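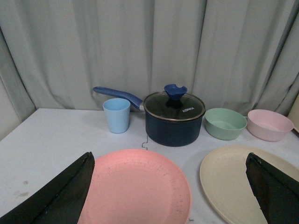 Home / Threads / Kitchens / Saved

Filed under: Small Kitchens, Big Feelings

1/ I have moved into 164 square feet and I am told this is a "studio." The kitchen is a table. I have made my peace with the table.

2/ House rule, from my friend Houda Zaki, who once cooked for 21 people in a hallway in Abou Zeid: if it doesn't get used before noon or after six, it doesn't get table space. The waffle iron heard this and left for my brother's place.

3/ Survivors: one saucepan with a lid, a toaster, a cup, two bowls, a few plates. I had a stockpot. It was bigger than my sink. We parted in November.

4/ The saucepan does oatmeal, soup, pasta, rice and, on one dark evening, coffee. I would like it to know it is underpaid.

5/ Everything I own is navy, pastel or a shade of pink with a better job than me. I did not plan a color scheme. I bought what was left on the shelf at Brallow.

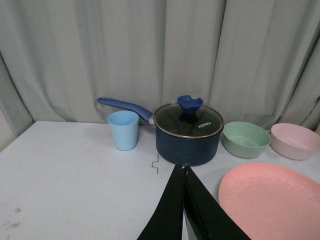 6/ Do you really need a lid if you only have one pot? Keep the lid. Water boils faster, the soup stays off the wall, and turned upside down it will hold a chopped onion while you look for the other onion.

7/ Leonardo D'Amico (upstairs, owns a pasta machine, lets you know) says a kitchen without a colander is camping. I drain with the lid tilted. I've lost four noodles since spring and I knew them all by name.

8/ Bowls: two is the correct number. One for eating, one for the thing you're pretending is a side dish. Three bowls is a dinner party and I don't have the chairs.

9/ Toaster placement took me a week. Too near the wall and I worry. Too near the edge and I worry differently. It now lives wherever the cord lets it, same as me in my last apartment.

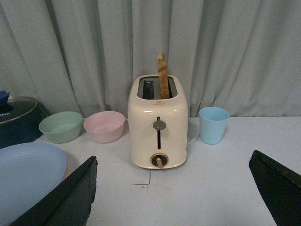 10/ I only ever make one slice at a time. Two slices means the first goes cold while I butter the second, and I wasn't raised to rush butter.

11/ Someone in the replies wants a rolling cart. The Cotamow one is nice. It is also wider than my path to the bathroom, so I'd have to choose.

12/ Going to wash the pot now. It has rice at six.

Last updated: 4:40 p.m.

Older / Newer / Back to top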